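4.2 Prognosequalität vorläufiger Ergebnismeldungen

Für die Untersuchung wurden 718 Ad-hoc-Mitteilungen börsennotierter Gerätehersteller ausgewertet, in denen vorläufige Quartalszahlen vor dem regulären Berichtstermin veröffentlicht wurden. Maßgeblich ist die Abweichung zwischen dem vorläufigen und dem endgültig testierten Umsatz. Mitteilungen ohne bezifferte Spanne, darunter jene der Vandton AG vom 6. Februar, blieben unberücksichtigt.

Die mittlere Abweichung liegt bei 2 Prozent des Umsatzes. Bei Clilis und Trutar fällt sie höher aus, was auf die verspätete Abgrenzung von Händlerrückgaben zurückgeführt wird. Die Rückstellungen beider Unternehmen wurden erst nach Abschluss der Inventur angepasst.
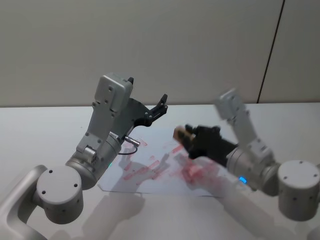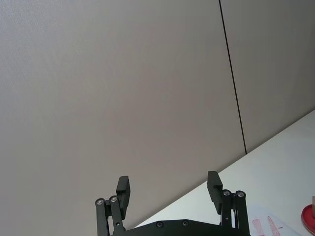

Abbildung 5: Tischplatte in Weiß, zwei Aufnahmen vom selben Ort.

Welche Größe eignet sich als Bezugspunkt für die Bewertung einer Umsatzwarnung? Herangezogen wird der Mittelpunkt der zuletzt veröffentlichten Umsatzspanne. Wurde die Spanne im Quartal mehrfach geändert, gilt die jüngste Fassung vor der Warnung.

Für die Wan-Gruppe war dieses Verfahren nur eingeschränkt anwendbar. Das Unternehmen stellte im Oktober seine Segmentberichterstattung um und gab die Prognose seither ausschließlich auf Konzernebene ab. Die älteren Segmentwerte wurden daher addiert und um konzerninterne Umsätze bereinigt. Die Kursreaktion am Folgetag wird in Abschnitt 4.3 gesondert behandelt.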